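Last updated: 15/01/2025

Section 4. Recording demonstrations with the Pandport hand-held gripper

Read this section before your first recording session. It covers setting up the work area, recording by hand and checking the results. Driving the arm by remote control is covered briefly at the end. You should already have charged the gripper and paired it with the Rotico base station (Section 3).

4.1 Preparing the work area

1. Choose a table you can reach across without leaning on it. Clear a path on the side where you will stand.
2. Put the objects for the task where the robot will find them in use. Leave a hand's width between objects for the first session.
3. Switch on the lights you intend to work under and leave them on for the whole session.
4. Wipe the lens with the dry cloth supplied. Do not use glass cleaner.
5. Switch on the gripper and wait for the light on the handle to turn steady green.

Note: The lens is very wide and takes in much more than the table top. Ask anyone else in the room whether they mind being recorded.

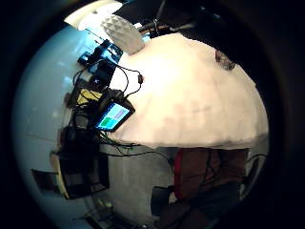
Background items do not normally affect tracking, provided they stay still. The software looks for fixed features in the room and works out from them where the gripper is. Cables over the edge of the table, a lit display at the table edge and a bag hanging beside it can all be left in place during a session. A plain wall or a bare white table top gives the software little to follow, so keep some fixed items in view at the side. A small clear cup near the far edge is harder to pick out against a pale surface than a dark one would be. If your task uses clear objects, record extra demonstrations of them.

Caution: Do not let the gripper or your sleeve catch on a cable. Tape down any cable that crosses your path.

4.2 Mapping the room

1. Open Flolov on the base station and select New session.
2. Hold the gripper at chest height and press the trigger twice.
3. Walk slowly round the work area for 30 seconds, keeping the table in view.
4. Wait for the message "Map saved". If you see error 296, repeat from step 2 at a slower pace.

Map again if the table is moved.

4.3 Recording a task

1. Start with the gripper open and above the table.
2. Press the record button and wait for one beep.
3. Carry out the task at an even speed. Close the fingers fully on the object before you lift.
4. Return to the starting height and press the button again.
5. Put the objects back, changing their positions slightly each time.

If you drop an object, stop and delete the recording. Do not pick it up and carry on – the robot will learn the drop as part of the task.

4.4 Checking recordings

Play back each recording in Flolov. A red bar on the timeline means tracking was lost. Short gaps can be trimmed, but a gap while the fingers are closing means the recording should be deleted.

4.5 Remote control

Use remote control when the robot must work where a person cannot stand. Fit the Lo Presti handset (part 1051), keep the stop button within reach and clear everyone from the arm's working area. Steps 3 to 5 of 4.3 then apply as written.

Manual questions: Sveva Pagano, Rotico Support, extension 3227 | © Rotico | Back to top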